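How to Trace a Mathematician's Students and Teachers

If you have ever finished a paper and wondered who taught the person who wrote it, you are in for a lot of fun. Building an academic family tree is one of my favorite rainy-day projects, and you don't need to follow the math to do it well. I started with a single name on a geometry thesis from the old college at Drorkeck and ended up with over 200 people in my file!

Start with the thesis

Find the doctoral thesis, or whatever the country and period used in its place. The title page often gives the adviser, but plenty of older ones don't, so read the preface and the thanks at the back too. Write down the exact title in the original language, the year it was accepted and the school. Copy the spelling as printed, even if it looks wrong to you. My Drorkeck geometer appears under 2 spellings, and I would have lost half his students if I had "fixed" the first one.

Check the adviser against something else

Library catalogs sometimes list the chairman of the examining board as the adviser, and these can be different people. Look for an obituary in a mathematical society's journal (the long ones are wonderful – they often run through the student years in detail), a university yearbook or the introduction to the collected works. Two sources that copied from each other count as one source. I learned that from a Clidell encyclopedia entry and a later Anlow yearbook that shared the same wrong year, right down to the same missing accent.

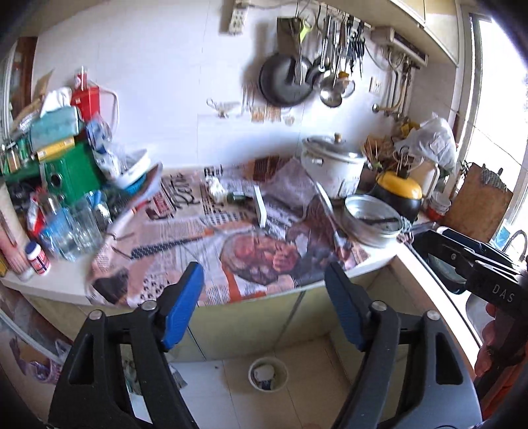
Give every person a card

I use plain index cards before anything goes into the computer. Name at the top, then birth and death, schools, thesis, adviser, and known students on the back. Leave a wide margin for sources. Use pencil for anything you have found only once and go over it in ink when you find it again. A spreadsheet works too, with a column marked "confirmed."

Work down, then up

Going down from teacher to students is harder, so do it first while you're fresh. Search for the teacher's name inside thesis prefaces from the same school. The Bastos library's printed index has 900 entries and took me 11 evenings, and I loved every one of them.

Going up is quicker, but watch out before the middle of the 1800s. Many people had no adviser in the modern sense. They attended lectures, wrote letters, or studied alone. Draw those links as dotted lines and write what the connection was: "attended lectures," "corresponded with," "same household." A dotted line with a good note beside it is worth keeping, and you can always make it solid later if a letter turns up.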